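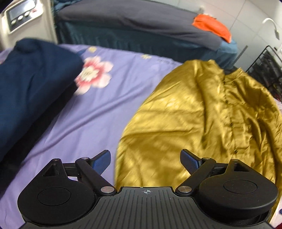 四、排练与演出伴奏：Dallo 提示轨的设置

本节适用于用 Dallo 播放伴奏和提示轨（click）的小型音乐剧团。软件自带的快速向导号称“一键就绪”，我在 Kirnden 小剧场用过两季，每次都得回头手工改。建议跳过向导，按下面的步骤来。

4.1 开始之前

确认手上有以下东西：

- 全剧总谱的定稿。还在改词改调的版本不要拿来建工程，改一小节，后面的标记全要挪。
- 每首歌的伴奏分轨，统一采样率。
- 一副有线耳机。官方说明说蓝牙耳机“同样适用”，请不要相信，鼓手听到的提示音会拖拍。

4.2 新建工程

1. 打开 Dallo，选“文件”→“新建”→“空白剧目”。不要选“音乐剧模板”，那套模板默认每首歌之间自动接播，演员忘词时你连停的机会都没有。

2. 在“剧目名称”里填剧名加版本，比如“灯塔守夜人_第二稿”。软件会自动存备份，但备份文件一律叫“未命名”，出了事根本分不清哪个是哪个，所以名字要自己写清楚。

3. 把伴奏分轨按曲目顺序拖进左侧列表。拖完从头核对一遍顺序。批量导入时软件按文件名排序，“第10首”会排到“第2首”前面，这个毛病几个版本都没修。

4. 点“保存”，然后关掉软件重新打开，确认曲目还在。

注意：工程文件只记录音频的路径，不包含音频本身。换电脑时请用“打包导出”，只拷工程文件过去，打开就是一排红叉。

4.3 设置速度与提示音

1. 选中第一首歌，打开“速度”面板，点“手动输入”。自动测速对进行曲还行，遇到自由速度的抒情段落基本是在猜。

2. 输入总谱上标的速度。以开场合唱为例，填 120。

3. 歌中有变速的，在变速小节的第一拍按 M 键加标记，再填新速度。渐慢不要用“平滑过渡”，它的曲线和指挥的手势对不上，一拍一拍地加标记虽然麻烦，乐手跟得住。

4. 预备拍设为一小节。三拍子的歌请单独检查，软件有时仍给四拍预备。

5. 提示音色选“木鱼”。默认的电子音在耳机里很刺，连排一下午，乐手会先把耳机摘下来。

注意：“智能跟随”功能声称能听着现场歌手自动调整伴奏速度。我们在排练里试过，女主角换气稍长，伴奏就停在那里等她，乐队却已经往下走了。演出时请关闭，菜单在“高级”→“实验功能”。

4.4 输出分配

1. 接好声卡，进入“设置”→“输出”。

2. 输出一、二给观众席音响，只放伴奏。

3. 输出 3 给乐队耳机，放提示音和口令。

4. 播放任意一首，请人站到观众席最后一排听。能听见一点提示音，就说明分配错了。面板上的绿灯只表示有信号，不表示信号走对了地方。

警告：拔插声卡后，Dallo 会把所有输出悄悄改回一、二，不弹任何提示。每次重新接线后都要把第 4 步再做一遍。提示音从大喇叭里出来，观众记得的就只有这个了。

4.5 转调与删节

歌手临时要求降调时，右键点曲目选“移调”。降半音到一个全音，听感尚可；再往下，弦乐会发闷，铜管像隔着一层棉被。宣传页上写的“无损移调”，请自己用耳朵判断。有条件的，还是请编曲重新导出一版。

删节请用“跳转标记”，不要直接剪音频：

1. 在删节起点按 J。
2. 在删节终点再按 J。
3. 从起点前四小节开始试播，听接缝处的混响尾音有没有被切断。
4. 如有切断，把“交叉淡化”调到能接受为止。

导演第二天多半会把删掉的段落要回来，到时候删掉标记即可。

4.6 演出当天检查

- 电脑断网，关闭系统更新和一切通知。
- 接电源，不要只靠电池。
- 开场曲、一幕末曲、谢幕曲各播前八小节。
- 备用播放器里存一份混好的立体声伴奏。Flellgate 出的同步备用盒价格不低，切换时仍会断一下；一台旧播放器加一个会看谱的人，我觉得不比它差。
- 空格键是播放，也是停止。请把键盘上其他人够得着的地方挡好。

4.7 常见问题

现象：播放几首后提示音与伴奏错开。
处理：检查采样率。混用两种采样率时软件照样能播，只是越播越偏。

现象：出现“错误 912”。
处理：手册附录称是“临时性问题，重启即可”。重启确实能消掉，但同一场里往往还会再来。去掉工程里所有未使用的音轨后，我这边没有再出现过。

现象：曲目列表打开后是空的。
处理：先不要保存。直接关闭，从打包文件恢复。

下一节讲字幕与伴奏联动。这个功能我还没见哪个剧团在正式演出里用顺过，不急的话可以等 12 月的新版本出来再看。

整理：Kwan-ho Chow
最后更新：2026年9月6日

分享 3 ｜ 评论 0
联系我们 ｜ © Kirnden 小剧场音响组 ｜ 返回顶部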